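Label the cloth, not the packet

Textile care labelling in this country still assumes the buyer keeps the packaging. Most do not. A tablecloth sold at Doucette in March carried its fibre content, shrinkage allowance and maximum wash temperature on a cardboard sleeve, and nothing on the hem. Once the sleeve goes in the recycling, the owner is left to guess.

The guess matters. A cotton cloth cut for a round table has a fixed overhang, and a hot wash can take enough out of it to spoil the drop. Printed cloths have a second problem, as pigment prints and reactive prints tolerate different temperatures and look much the same on the shelf. A wash at 60 degrees is fine for one and may dull the colour of the other. 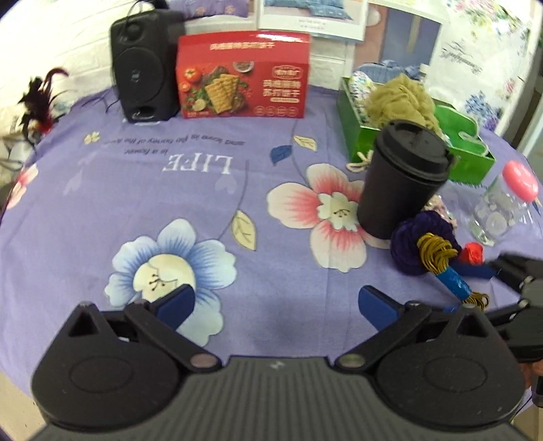

Printed tablecloth in lavender, with flowers, leaves and lettering.

The usual objection is cost. Skatenell prices a sewn label at 17 cents per piece on a run of 2000, which is small against the retail price of any cloth worth laundering. Dridden already sews one into its napkins – a far smaller article – and has done so without dropping a line.

My preference is for a permanent label on the underside hem, in characters large enough to read, stating fibre, print type and wash temperature. Colour names and brand stories can stay on the sleeve.

Skavdale, 9/25/24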